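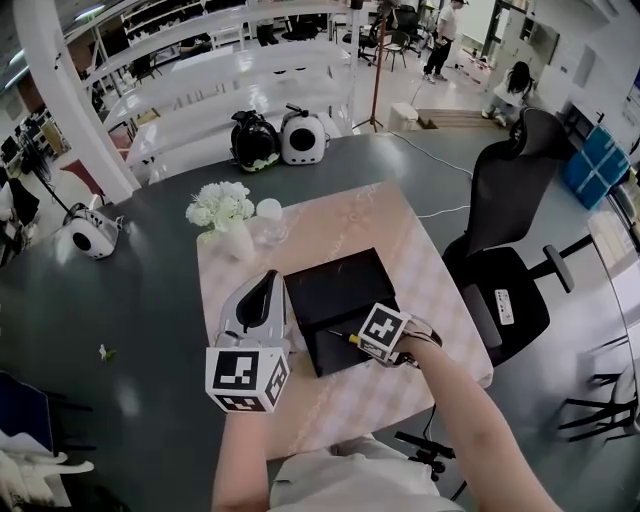

When the Lendel Court went on sale in November, most stores treated it as a filler between bigger releases. It had a canvas upper, a plain gum sole and a price of $49. The first run sold out in 13 cities before the holidays, and the shoe has been hard to find in popular sizes ever since.

The design goes back to a tennis shoe the company made for school teams. Shanthi Roy, who led the update, kept the low profile and the stitched toe cap but changed almost everything underneath. The old sole was one hard piece of rubber. The new one has a foam layer in the heel and a wider base, so the shoe does not tip outward when you plant your foot.

"People remembered the old pair as comfortable," Roy says. "We pulled one from storage and wore it for a day. It was like walking on a cutting board."

Her team went through eight versions of the insole. The fifth was the softest, but it packed down after a few weeks of wear. The one that made it into stores is firmer and can be taken out, which helps anyone who uses their own inserts.

Sizing is the main complaint. The Court runs long and narrow, and buyers with wide feet often go up half a size and end up with a loose heel. Gadard, which carries the shoe in its Cloldale store, now keeps a try-on pair in every size at the counter. Returns have dropped, according to the store, though it still sees more exchanges on this model than on the Pinto, its other big canvas seller.

The two shoes get compared a lot. The Pinto is lighter and dries faster. The Court has better grip on smooth floors and holds its shape longer, especially around the ankle. For walking to work, either one is fine. For an actual game of tennis, neither would be a first choice, and Lendel does not sell the Court as a performance shoe.

Two new colors, navy and a washed green, reach stores on 23 July 2020. The price stays the same. A wide fit is planned, but Roy would not give a release date. Until then, she suggests loosening the bottom two rows of laces before going up a size.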